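June 2019 — bench notes, two-arm table, Wakwood bay

Still chasing the right arm dropping out. Long entry, sorry, but I want all of it in one place before I forget which order things happened in. 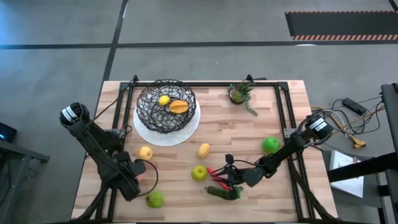 Produce layout on the two-arm table, right gripper open over the cucumber.

So, the fault. The right arm lets go. It doesn't crash or swing or do anything dramatic, it just loses torque in the elbow and the shoulder together and sinks, quite gently, onto whatever is underneath it. The left arm carries on as if all is well, which was the part that worried me most when I first saw it, and I'll come back to that further down because it needs its own fix no matter what the cause is.

First time was back in May, on the old Nurkstead task with the stacking cups, and I put it down to a bad home position and moved on. I shouldn't have. Going through the logs last night with a large mug of tea I found the same signature in 7 runs since then, and in most of them whoever was driving had simply written "operator reset" and started over. No blame at all, I did it myself at least once! But if you see an arm sag, please write the word "sag" in the run sheet so we can search for it.

What the log shows, every time: bus voltage on the right chain looks fine, then the elbow motor stops answering, then the one above it, then the controller gives up on the chain and cuts torque. Cycle count at the dropout this morning was 2,878. I got quite excited about that number for half an hour, thinking it might be a buffer filling up somewhere, and then looked at the other runs and they stop all over the place. Not a counter, then. Oh well.

Things I tried today, in order:

- Swapped the elbow motor's data lead for a new one from the Tuketton box. Ran the fruit-to-basket script. Dropped out on the reach for the potato.
- Put the old lead back, swapped the next one up. Dropped out again, later in the script.
- Put the spare controller board on the right chain. Same thing. I was sure it would be the board, and I'd more or less written the email in my head.
- Held the arm at full stretch toward the basket, torque on, for 21 minutes. Solid as a rock.
- Moved it slowly by script from the right rail down toward the middle of the table and back again. Dropped on the way down, with the elbow well open.

That last one is what finally turned me around. Holding still is fine and moving is not, and it goes when the elbow is opening. I powered down, left the arm resting, and wiggled the cable run by hand with a meter across the ends. There is a spot close to the upper joint where the continuity flickers if you bend it just so. You have to bend it further than feels polite, which is why none of my gentle wiggling last month turned anything up. It's the long lead that feeds both joints, under the sleeve, so you can't see a thing from outside. When I slit the sleeve back I found the zip tie had been pulled down hard enough to leave a neat dent in the jacket, and I'm fairly sure the conductor has been fatiguing at the dent ever since. I think that tie dates from when we re-dressed the cables after the move over from Nurkstead, and I have a nasty feeling I was the one with the cutters in hand.

Replacement lead is made up and fitted, with a bit more slack through the joint and a hook-and-loop strap where the tie was. I've run the full script 4 times on the new lead without a dropout. That isn't enough to call it cured — the old lead could go a whole afternoon without misbehaving — so please treat it as a maybe until we've had a proper long run.

Now the safety side. When the right chain went down, the left arm kept going with its half of the script. With apples on the table that's a bruise at worst, but we reach in there to reposition things all the time, and the natural thing to do when you see one arm go limp is to lean over and lift it. I caught myself doing exactly that this morning with the left arm still live and partway through a move. I didn't get touched, but I've put it in the near-miss book anyway and I'd rather have a dull entry in there than none.

Until the controller is changed:

1. If either arm sags, hit the stop first. Then look. Then reach.
2. No single-person runs on the two-arm scripts.
3. Don't lift a sagged arm by the gripper. Take it by the upper link.

The proper fix is to have a lost chain on one side freeze the other. I've had a look at the Rojanasak control code and there is a fault flag raised for each arm, but each side only ever listens to its own. Should be a small change. I'd like someone other than me to read it before it goes on the machine, as I was rather tired by the time I was poking at it.

Smaller jobs while I'm here. The left arm's cable is looping out further over the table than I like, and after today I want to pull its sleeve back and check for the same sort of dent. The cables on the floor to the right of the table want sorting out as well, I've been stepping over them all day. I have kept the bad lead, coiled up in a bag marked DO NOT USE in the top drawer, so anybody who wants to feel the soft spot can have a go. Please don't put it back in the Tuketton box.

Next up: long run on the new lead with the same produce layout, sleeve off the left arm, then the flag change once it's been read.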